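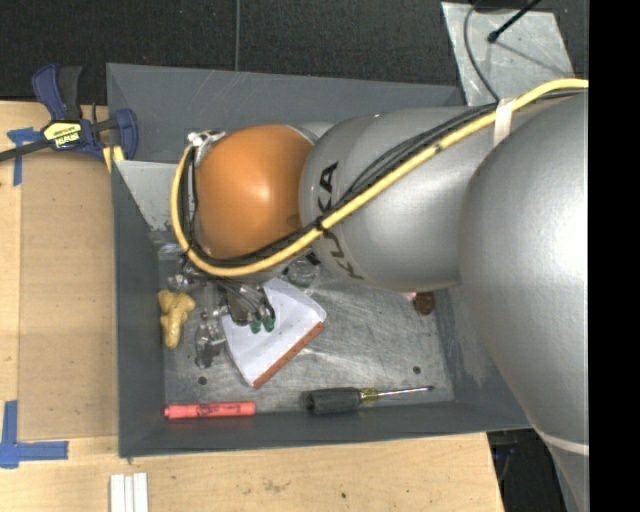
The Reddy arm over its sorting bin, with the bar clamp at left.

Reddy is a bin-picking robot assembled at the Maltumham shared workshop from a secondhand KUKA arm, a two-fingered gripper with green fingertips, and a good deal of tape. It was begun by Johannes Mtshali and Kulsoom Magsi in December, over the objections of members who had wanted the floor space for a second table saw. The name comes from the first word the control software printed on startup, which was misspelled and has never been corrected.

Background
Mtshali bought the arm from a packaging plant in Zetstead that was closing one of its lines. It came without a gripper, a manual, or any means of getting it up the stairs. The workshop's rules at the time limited personal projects to "one shelf." After a discussion lasting 2 meetings, the rule was amended to read "one shelf or equivalent," and the arm was bolted down on the ground floor.

Construction
The cables run along the outside of the arm, a thick pale-yellow one together with a bundle of thin black ones, and loop around the orange joint cover at the end. Magsi had proposed a proper cable guide. The guide was drawn up in detail and got as far as the drawing. A strip of whitish tape or strap and a small black tie hold the cables to the arm.

The bin is a dark gray metal tray with sloping walls, placed on a wooden table. An Irwin bar clamp stands against its left side. Corners laid out in blue tape on the board beside the bin are treated by members as permanent, and moving them is the only offense for which the workshop has a written fine.

Software
Picking is handled by Skillus, a program written by Magsi over 17 weekends. It chooses a target, plans an approach from above, and closes the gripper. Early versions also played a short fanfare after each pick, a feature removed by popular request. Mtshali maintains a separate branch in which the fanfare survives.

Test objects
The usual load is whatever the workshop can spare, which in practice means things people later want back. A screwdriver and a coral-pink marker are regulars. Clear, shiny items are included because they are difficult, and a knobby tan-yellow object resembling a piece of ginger root has its own entry in the test log under "misc., lumpy."

Reception
Reddy's longest recorded session ran to 72 picks and ended when someone needed the outlet. The workshop newsletter called the robot "slower than a person, but more willing." As of Sep 16, 2026, the table saw question remains open.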